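Chapter 4
The Grain Tax and the Fall of the Atanden Council

In this chapter you will study:
how the town of Atanden was governed before the grain tax
why the council needed money, and why it chose to tax grain
what happened when the tax was collected
how historians have explained the council's fall

Key terms: charter, excise, freeman, petition, reeve, toll

4.1 A town with a charter

Atanden was a river town. It stood at the lowest point where the Vorkora could be crossed by a bridge, and most of its wealth came from that fact. Carts going north paid a toll at the bridge, and boats paid another at the quay. By the time this chapter begins the town had 3,000 people living inside the walls, and a good many more in the farms and hamlets on the other bank.

The town was ruled under a charter. A charter was a written grant of rights, given by a lord or a ruler, and towns guarded theirs with great care. The Atanden charter was kept in a chest with three locks. It allowed the freemen of the town to choose a council of 20 members, to hold a market, and to judge small crimes in their own court. In return the town paid a fixed sum to its lord each year in March.

Not everyone who lived in Atanden was a freeman. To become one, a man had to own a house or finish an apprenticeship, and he then had to pay a fee. Labourers, servants and women had no vote in the choice of the council. Most of the people who would later crowd into the market square had never been asked who should govern them.

In practice the council was chosen from a few families. The Stoko family, who owned two of the mills, held a seat for 50 years without a break. The Tillman family traded in cloth and usually held two seats. When a member died, his place often went to his son or his son-in-law. Complaints about this can be found in the court rolls long before the crisis, but they were made by single persons and they led to nothing.

4.2 The council runs short of money

The council's income hardly changed from year to year, but its costs did. The bridge was old and two of its piers had been damaged by ice. The walls also needed work. At first the council borrowed from its own members, who charged interest, and it paid them back out of the tolls. Within a few years most of the toll money was going to the lenders before any stone had been bought.

By then the town owed 900 crowns. This was more than it received from tolls and rents in two full years. The council could see three ways of finding the money. It could raise the tolls, but merchants might then use the ferry further up the river. It could tax houses, which would fall mainly on the freemen. Or it could place an excise on grain. An excise is a tax on goods that are made or sold inside a place, and the buyer normally ends up paying it as part of the price.
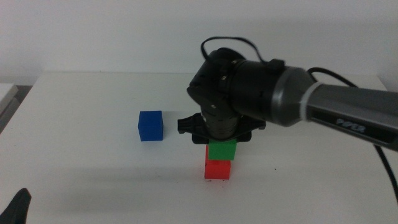

Fig. 4.1 Three coloured cubes, the blue one standing apart from the other two.

The council chose the grain excise. The minutes of the meeting are short. They give the amount to be taken on each sack and the name of the reeve who was to collect it – a reeve was a paid officer of the town – but they say very little about the discussion. We know that two members voted against, because they asked for their names to be written down.

A tax on grain was bound to fall hardest on the poor. A wealthy household spent a small part of its income on bread, while a labourer's family might spend more than half. The freemen, who had avoided a tax on their houses, bought grain in bulk after the harvest when it was cheap. Labourers bought theirs by the week and paid whatever the price happened to be.

4.3 The petition

The first reply to the tax was a petition. It was handed in at the council house by the bakers, who had been told to keep records of every sack they used. The bakers did not ask for the tax to be ended. They asked for it to be collected at the mills, so that the millers would have the trouble of keeping the records.

The council refused. Since the Stoko mills would have been affected, many in the town believed that the refusal had been made for private reasons. There is no proof of this in the minutes, but the belief itself mattered. A second petition was much longer and was signed by people outside the bakers' guild. It asked to see the town's accounts.

Source A
From the second petition to the council

"We do not say that the bridge should fall. We ask what has been paid, and to whom, and we ask that it be read aloud in the market so that all may hear it."

Rainer Strobel has argued that the second petition was the real turning point. In his view the quarrel had stopped being about bread and had become a quarrel about who had the right to look at the books. Other historians give more weight to the poor harvest that followed, which is the subject of section 4.4.

Before you read on

1. Explain in your own words what a charter was.
2. Why did the council decide against raising the tolls?
3. Read Source A again. What did the petitioners want the council to do, and what does this suggest about how far they trusted it?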